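Section 4: Hanging the vanity and setting up the drawers

OK, so the wall is marked, the pipes are capped and you've got your bracket pack open on the floor. This section covers getting a Dornora wall-mounted vanity up and level. I've hung a good few of these now, and my first one went up crooked, so take the slow bits slowly.

Before you start

You'll need the steel rail from the bracket pack, a long level, a pencil, a drill and a helper. Please don't skip the helper. The 800 mm cabinet is heavier than it looks in the box, and it's an awkward shape to hug.

CAUTION: Check for pipes and cables before you drill. Bathroom walls are full of both!

NOTE: If your wall is drywall, the rail has to go into studs or into blocking. The plastic anchors that come in the pack are for solid masonry only.

Fixing the rail

1. Take out both drawers and put them somewhere you won't trip on them (I use the bathtub, with a towel under them).

2. Measure up from the finished floor, not the subfloor. If your tile isn't down yet, add the tile and the adhesive to your number now. I forgot once and had to redo the whole rail.

3. Draw your line, hold the rail to it and mark the holes.

4. Drill, fit your fixings and drive the screws until they're snug. Leave the last half turn for later.

5. Put the level on top of the rail. Nudge it until the bubble behaves, then tighten everything up.

Hanging the cabinet

6. Lift together, one person at each end, and bring the cabinet in a little higher than the rail. Lower it slowly until you feel both hooks catch.

7. Give it a gentle pull toward you at each end. If one side moves, lift it off and try again — don't lean on it and hope.

8. Turn the two adjusting screws inside the back corners. One moves the cabinet up and down, the other pulls it tight to the wall. Go a little at a time and swap sides often.

9. Fit the safety screws through the back panel.

CAUTION: Until the safety screws are in, keep your hands on the cabinet. It can jump off the rail if it gets bumped from below.

Lining up the drawers

10. Slide each drawer onto its runners and push until it clicks. Open and close it a few times.

11. Crouch down and check the gap between the fronts. You want it even from one side to the other, and you'll spot a crooked front much faster from down low than you will standing up.
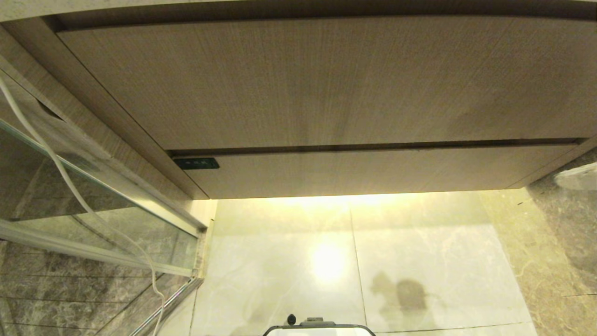 Alarcón

12. If the gap gets wider toward one end, find the little wheel under that side of the drawer and turn it. It takes a few tries to learn which way is up (I still get it wrong).

13. Press on the protective caps.

NOTE: Leave the sealant along the wall until the basin is in and you've run the tap for a while. I use Rekis clear for the back edge, and one 300 ml tube is plenty.

Carry on to Section 5 for the basin and waste.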